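Print this release | E-mail this release

FOR IMMEDIATE RELEASE
9th December

FULLEL HOUSEWARES ADMITS THE JUNK DRAWER HAS WON, OFFERS TERMS
Twelfth annual Drawer Amnesty opens in January at all 39 stores

PLELTHOLM -- Fullel Housewares, the regional chain that has sold drawer dividers to the same households for years without any visible effect on their drawers, today announced the dates and rules of its 12th annual Drawer Amnesty. The event runs for the whole of January at all 39 Fullel stores. Customers may bring in the contents of one household drawer, no questions asked, and leave with a plain tray and a printed sorting sheet.

The Amnesty began as a way to use up a pallet of trays ordered in the wrong size. It has since become the company's busiest promotion, ahead of the spring lid sale and well ahead of the fall lid sale, which the company continues to hold out of loyalty.

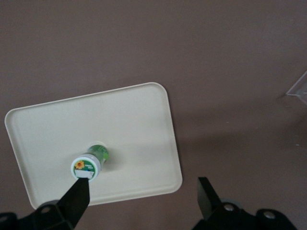 A cream tray with rounded corners. Further contents to be supplied by the customer.

Last January, 2519 drawers were brought in. Participants were asked to fill out a short card naming the item they were most surprised to find. Keys led by a wide margin, and most of those customers could not say what the keys opened. Foreign coins came second. Third place went to instruction booklets for appliances no longer in the home, several of them kept in sealed bags for safety. Some 208 customers wrote "nothing," and the company has chosen to believe them.

New this year is the Second Drawer category, introduced after repeated reports that the first drawer had simply been emptied into another one. Households entering a second drawer will receive a second tray. There is no Third Drawer category, and store managers have been told to be firm.

Fullel is also extending the Amnesty to the bathroom cabinet. Sorting sheets for this part were drawn up with Druven, the Pleltholm design studio behind the company's shelf labels, and they ask customers to stand everything up and face it forward before making any decisions. A tiered shelf helps, preferably a clear one, so that a small bottle with a white and green label and a light blue cap can be spotted from the doorway instead of being bought again. The sheets do not cover medicines, which should go back to a pharmacy, or hotel shampoo, on which the company takes no position.

Items that customers no longer want may be left at the Amnesty desk. Working scissors, tape, unused batteries and pens that write will be passed to the Zhong Street Reuse Center in Pleltholm. Pens that do not write will be returned to their owners, who will probably put them back in the drawer.
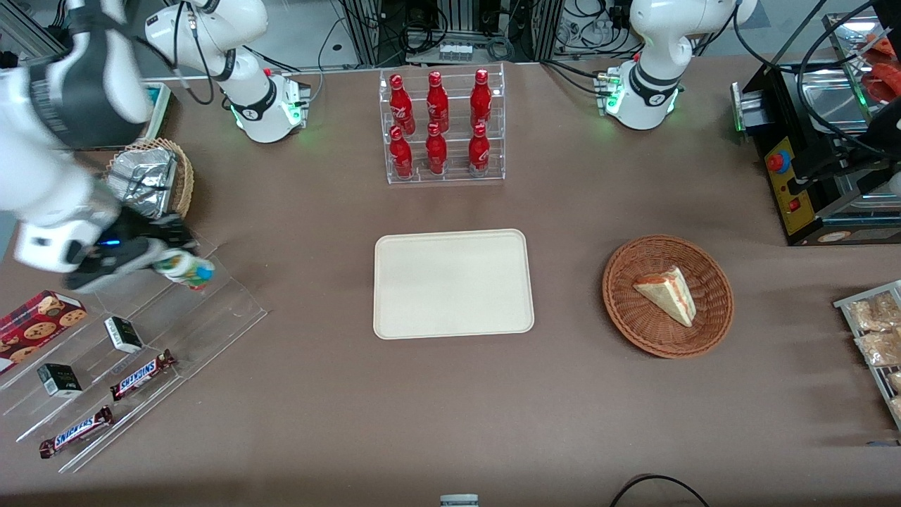
Bathroom cabinet entries follow the same basic rules as drawers. One cabinet counts as one drawer, whatever its size, and contents should arrive in a box or bag with all lids tightened. A bottle carried sideways is a test of its cap, and staff would prefer that the test be held somewhere other than the Amnesty desk. Liquids that have separated, set or changed color should stay at home until the local waste service can advise.

HOW TO TAKE PART

Bring the contents only. Drawers themselves have been brought in every year and are difficult to get back through the revolving door at the Pleltholm store.

No purchase is necessary. One tray per household, or two with a valid Second Drawer. Trays come in one size, the wrong one, and fit most drawers at an angle. Knives, loose razor blades and anything currently ticking will be declined.

The Amnesty desk is open during normal store hours. The Pleltholm desk closes an hour early so that the keys can be put somewhere.

ABOUT FULLEL HOUSEWARES

Fullel Housewares sells storage, kitchen and laundry goods through 39 stores and a paper catalog. Its head office is in Pleltholm, above the original shop, and has four drawers that are not open to the press.

###

Contact: Fullel Housewares Press Desk, Pleltholm | © Fullel Housewares. All rights reserved. | Back to top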